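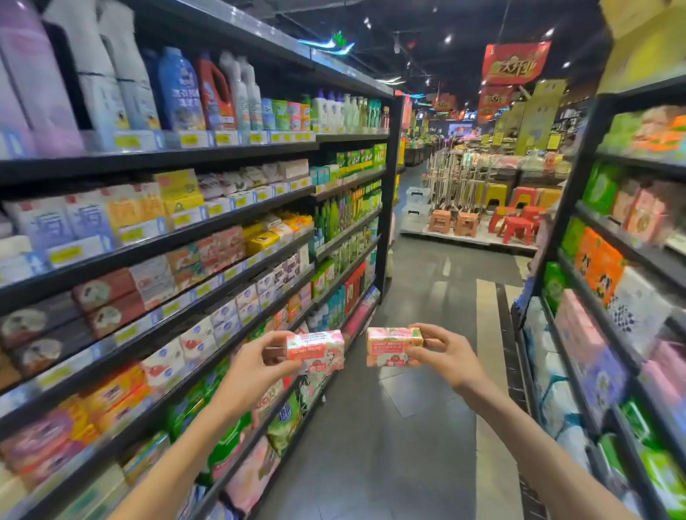

*Aisle view, head camera. Two pink soap cartons, one in each hand.*

**From:** Mhairi Laing
**To:** notia-dev
**Date:** January 3, 2022
**Subject:** Re: Re: tracker swaps IDs on matching objects

> I still think this is a detector problem. Raise the confidence threshold, retrain on the Clekdale set, and the swaps should go away. Also, can we please stop adding special cases to the associator? It has more exceptions than my tax return.
>
> Þórarinsdóttir

I tried the threshold. Same swaps, fewer boxes to swap. The detector is doing its job, in that it finds two pink, white and green cartons and calls them both soap. I can't fault it. My own eyes need a second look at the lettering, and they were trained for longer.

The trouble is in `associate.py`. We match on appearance first and only ask about position when appearance is a tie. With cartons this alike, it's always nearly a tie and never quite one, so the position check sits there like a fire extinguisher behind glass. I ran 200 clips from the Holenstead batch through the current build and 48 of them had at least one swap.

My patch on the `hand-prior` branch does this:

- tag each held object with the hand that has it, left or right
- keep that tag until the grip estimate says the hand let go
- use appearance only for objects no hand is claiming

Yes, it's another special case. It's also shorter than the one it replaces, which had a comment in it saying "temporary" from last March.

Same 200 clips with the patch: 2 swaps. Both happen when the wrists cross and the hand labels themselves flip, so the planner reaches for the wrong box with total confidence. I don't have a fix for that. Carrying the forearm direction over between frames might do it, if someone wants to look at the arm tracker. I looked at it once and would like to keep that number where it is.

Please don't merge yet. The replay tool still draws the old IDs on top of the new ones, and I'd like to fix that before anybody files a bug about it.

Mhairi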